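The Second Gripper

The Lornano had broken its fourth drawer handle by lunch, and I was in love with it anyway. It closed like a bear trap. Stanciu wanted a winner by five — they had 2,000 cabinets to open and shut for the Mamik trials — so I logged run 471 and swapped the tool.
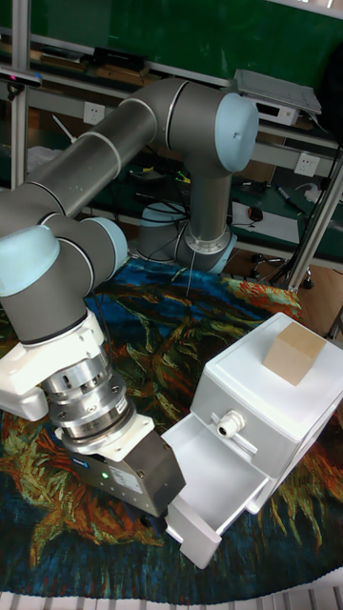

Which matters more for drawers, grip force or force sensing?
Force sensing, on a light drawer. You need to feel the runner catch before you pull any harder.

I wrote that on the back of a parts list and felt wise for a minute. Then I loaded the controller script from Flaltusen, the one everybody in the lab called haunted, and pressed start.

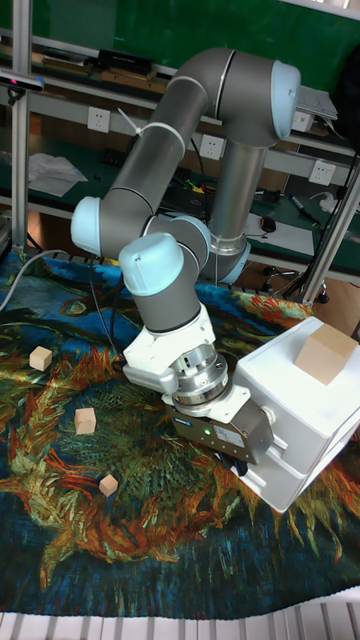
The script had a habit of waiting. It would hold the arm still for 2 seconds before each move, long enough for me to lean in and whisper, "Go on, then." And it went! Smooth as a cat off a sofa. I ran it again just to watch the wrist turn, and again with the speed up, and I forgot my sandwich completely.
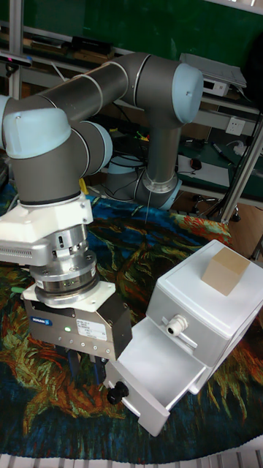
Flaltusen Night Bench, Gripper Test Team

By run 749 the window had gone dark and I was talking to the arm like a dance partner. The score sheet had the new gripper ahead on everything except brute strength. I typed up the result for Stanciu, put my coat on, and stood there with my hand on the light switch.

Then I took the coat off and queued one more run.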